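Is the Veltau deal any good for the club?

rinkrat_94
Posted Jun 19, 2021
So Veltau are on the front of the shirts next season. The club says it's "a significant partnership" and gives no figure. Has anyone seen one?

bluelinebill
No figure, and there won't be. My guess is they're paying in kind again. Wulmont did that and we got a new scoreboard that froze every second period.

Face-off Fran
Bit harsh. Wulmont also paid for the junior kit. My lad wore his for two seasons.

bluelinebill
They paid for some of it. Parents were asked to chip in that January, I've still got the email.

jirik_fan
What bothers me is the "fan night". Free tickets for 1,000 people sounds generous until you look at the last one. The gate was given as 2,673 and I was sat in a block that was half empty. Either people took the freebies and stayed at home or somebody can't add up.

Face-off Fran
Or they were in the bar? I don't see why every sponsor has to be up to something. Money in is money in.

rinkrat_94
If it is money.

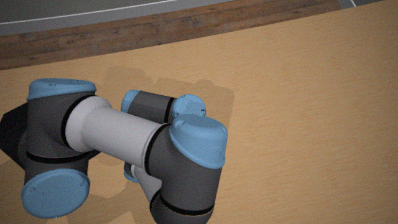 Anyway, my worry is ticket prices. They went up the year Wulmont signed and they went up again the year Wulmont left. Both times we were told it was to stay competitive. I'd want to see them held for a season before I clap for anyone's logo.

jirik_fan
Same. Season tickets would be a start. We had about 2,000 holders at one point and I can't see that coming back at these prices.

Face-off Fran
I'm renewing whatever happens. Has anyone seen the away shirt yet?

bluelinebill
Yes. The logo is bigger than the badge.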